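Does it matter that my hand-held demos all start from slightly different spots?

Asked by Adesuwa Yusuf
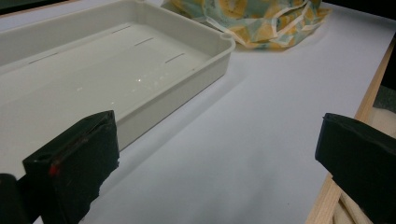
View from the gripper, with the white tray that has a little liquid in it.

Hello all, and sorry in advance for the length! I've been collecting demonstrations with a hand-held gripper, following the Tredach method (the one where you train on the wrist view alone, with no fixed camera anywhere). I have 497 demos so far. The paper used 800 and said the starting position should be varied "freely", but my policy does lovely work when the tray is up on the left, as it is here, and goes wandering off when it's anywhere else. Do I need more demos, or have I been varying the wrong thing?

Drernen

Welcome, Adesuwa! I went through just this in January, so you have my sympathy. Before you collect a single extra demo, sort the ones you have by where the tray sits in the very first view. When I did mine, 213 of them began with the tray in nearly the same corner. I'd have sworn I was moving about all over the place, but my arm had its own ideas and kept going back to where it was comfy. I then recorded a smaller batch from the neglected sides, trained again, and the wandering mostly went away (not on the far right, mind you, I never did cure that).

Also, have a look at the shine on the liquid. Those bright specks shift as the gripper moves, and I do wonder whether mine had learnt to steer by them. I never tested it properly, so take that with a pinch of salt.

Haddad_bench

just get more data, always works

Clovetti

I'm with Drernen on sorting first. One small thing to add: the paper's "freely" is a bit loose, but the appendix says they moved the table as well as the gripper between sets, up to 3 times a session. It's easy to miss, I only found it on my second read. If your table has stayed put the whole time, I'd try that next and let us know how you get on.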